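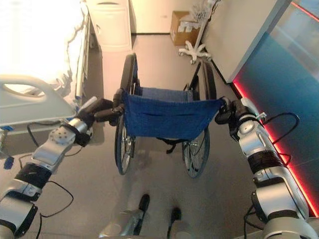 Lelstead Tn-seq

Transposon insertion counts for a soil Pseudomonas isolate grown in minimal medium with and without added copper. Released by the Brurell group in February.

Contents

counts/ - one tab-separated file per library, 56 libraries in total
annotation/ - gene coordinates and locus tags used for the counts
meta/samples.tsv - condition, batch, harvest optical density, sequencing lane
scripts/ - trimming, mapping and normalization, run in that order

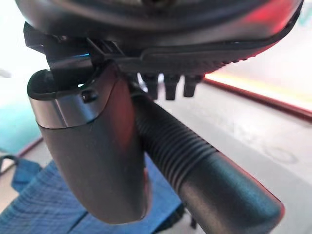

Photo: Lisby

Library preparation

Genomic DNA was sheared, end-repaired and ligated to a forked adapter. Transposon junctions were enriched by nested PCR, with nine cycles in the second round. Libraries from the Blöndal batch used an older adapter lot and carry a shorter barcode; the trimming script reads the barcode length from samples.tsv.

Reads without a complete transposon end were discarded. Reads mapping equally well to more than one position were also discarded, so repeated regions such as the rRNA operons show few or no insertions. Do not interpret these as essential. 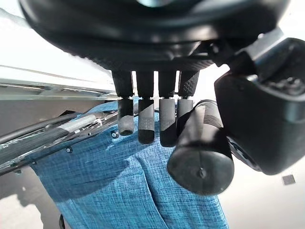
Fingers of the hand, from underneath.

Fields in the count files

contig, position, strand - insertion site, 1-based coordinates
raw - reads assigned to the site
norm - raw scaled by library total
locus - locus tag, or NA if intergenic

Known issues

A total of 853 sites are flagged "edge" in the annotation. They fall close to a start or stop codon and are excluded from gene-level sums by default. Set keep_edge to true to restore them. Version 2 corrects the strand labels; counts are unchanged.

Reuse

Data are free to reuse with attribution to Lelstead Tn-seq. Report problems through the issue tracker and include the library ID.
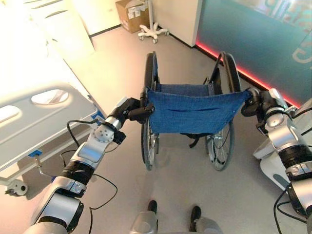
One user on the tracker reports that batch explains more variance than copper in the low-density harvests, and suggests fitting it as a covariate before any gene-level test. The normalization script does not do this - batch is a column in samples.tsv and has to be added to the model by hand.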